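Kitchen Cell Rules, Gallery
Layug bench team, Braltwood
April 16, 2025

Quick set from the kitchen bench, meant to go with the Plukanby house rules. Rules first, nice pictures second. Full text is 31 pages, nobody reads it standing up, so short version here. 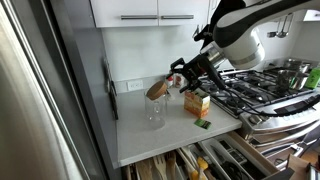 Speed cap near any counter is 200 mm/s. Same cap for demos — no exceptions for visitors. Write the cap on the run sheet before power on, not after. 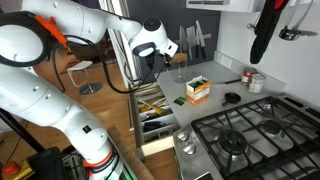

Stop button gets tested at the start of every shift. Press, check, reset, sign. Takes 40 seconds. Pustcombe site skipped the sign part and had to redo a whole October of logs, so pls sign.

Sharp tools: on the run sheet by name, or the run doesnt start.

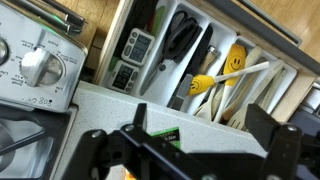
Wrist view over the open drawer. Scissors in with the spatulas — goes on the sheet.

Cables get a look before each run too. Snags, pinches, loose ties.
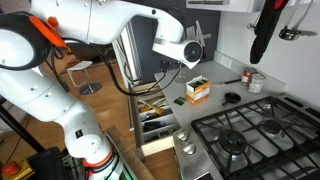 Arm over the counter, stop button bottom left on its yellow base.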